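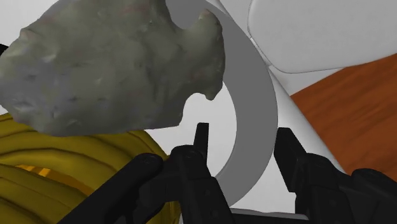 Rock-like form with a rough, mottled surface, beside a curved gray band.

How to Prepare a Room Inventory Before a Renovation

Residents who plan work on an older home are asked to complete a room inventory before any contractor is engaged. The inventory is a written record of what each room contains, what condition it is in, and what is to be kept, moved or removed. The Niris Housing Office uses it when reviewing applications, and most insurers will accept a copy.

The procedure below applies to houses and apartments in the Pandon district. Owners of listed buildings should also read the separate guidance on protected interiors.

Before you begin

You will need a notebook or printed inventory sheets, a tape measure, a pencil and a flashlight. Sheets may be collected from the front desk on McGrath Street. Allow 2 hours for a small apartment and a full day for a house of three floors.

Assign each room a number, starting at the main entrance and moving clockwise. Hallways, closets and stair landings receive their own numbers. Keep the same numbers throughout the project, even if a wall is later taken down.

Step 1. Measure the room

Measure the length and width at floor level, then the ceiling height at two opposite corners. Older floors are seldom level, and both heights should be entered. Note the width of every door opening. This figure decides whether a bathtub, stove or cabinet can leave the room in one piece.

Step 2. List the fixed items

Fixed items are those attached to the building or to its pipes and wiring. They include sinks, toilets, radiators, built-in shelves, light fittings and fireplaces. Enter each one on its own line with its position, using the door as the reference point (for example, "left of door, far wall").

For plumbing fixtures, record the color, any maker's mark, and the location of the shutoff valve. Do not turn a valve that has not been used in years. A licensed plumber should test it at the first site visit.

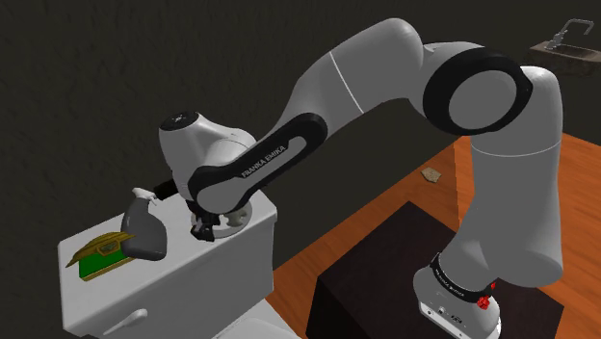
White toilet and robot arm, computer rendering.

Step 3. List the loose items

Loose items may be grouped. "Kitchen chairs, four" is sufficient, while a piece of value should have its own line. Mark each entry with one of the following letters:

K - keep in the room and cover
S - move to storage
D - donate or discard

Items marked S should carry a tag with the room number and line number.

Step 4. Record the condition

Use plain terms such as sound, worn, cracked or missing. Avoid general remarks like "fair" or "needs work," as these have led to disputes over existing damage. Cracks in plaster should be measured, and the date of measurement written beside them in pencil. Stains on ceilings should be noted even where the cause is believed to have been repaired.

Where the age of a feature is known, state the source. The row houses on Jernov Terrace were completed in 1854, but many of their mantels and doors are later replacements.

Step 5. Sign and submit

Each sheet must be signed by the owner. Tenants may prepare the inventory, provided the owner signs the final copy. Submit it at least 14 days before work is due to start - a late inventory will move the review to the following month. The office is closed to visitors on Monday.

Keep one copy at the property and one elsewhere. Changes made after submission should be entered on Form 42 and attached to the original.

Questions about completing the sheets may be addressed in writing to Fiachra Nic Aodha, Records Section, Niris Housing Office.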